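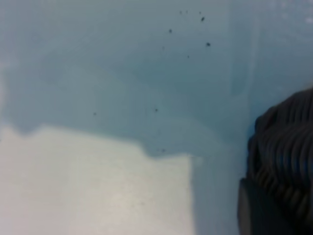 Can I ask a host to let me stay longer than a month while I look for a room to rent?
Most hosts on the list set a limit of three or four nights, so plan for a few short stays and book a hostel for the gaps.

From: Maham Chaudhry
To: Rurnwood hosts and guests list
Date: 24 March 2019
Subject: Re: Moving to Rurnwood in April, where to start?

Hello Tovden, and welcome to the list.

I moved here for a language course myself, so I'll answer what I can. I've left your message in below and replied under each part.

> I arrive in the second week of April and my course runs for 24 weeks.
> I don't know anyone in Rurnwood. Is it better to find a room before I
> come or wait until I'm there?

Wait, if you can. The rooms advertised online to people abroad are usually the dear ones, and you can't see who you would be living with. The college has a notice board outside the canteen and the cards on it change every Monday. I found my first room there after nine days. I paid 275 a month with bills, sharing with two nurses and a man who worked nights at the bakery. Prices have gone up a bit, but not by much on the north side of the river.

Don't send a deposit to anyone before you have been inside the place and met them.

> I have saved 3000 for the whole stay. Will that be enough if I cook
> for myself?

It will be tight. Your rent would take more than half of it. Food is cheap at the covered market if you go in the last hour, and you can walk to most places. The bus pass for students is 139 for the full term and you have to buy it at the station office with a letter from the college. Ask for the letter on your first morning, as the queue gets long later in the week. Check what your visa says about part-time work before you count on any wages.

> I would like to stay with hosts at first and meet people that way.
> How do I ask without seeming rude?

Write to two or three people and read their profiles first. Say what dates you need and what time you will get in. A short message is fine. Mention something from their profile so they know you didn't send the same text to everyone. If someone says no, it is nearly always because they have family over or are working late.

Bring your own sleeping bag or a sheet. Offer to cook one evening. Sosari, who has hosted more people than anyone else here, asks that guests go to the Thursday meet-up with her at least once, and I would do that anyway. It's upstairs at the Lashari café from seven, and you can sit all evening over one tea. Half the people there are learning the language too, so your mistakes won't matter.

> Is it lonely at the start?

The first two weeks were, for me. The weekends were harder than the weekdays because there were no classes. I joined the Sunday walk, which leaves from the post office at ten, and after that I had people to talk to. Two of them are still close friends.

I can host you for three nights from the Friday you land, on the sofa bed. There is a cat. Let me know by the end of the month if you want it, as my cousin may be coming the week after.

Maham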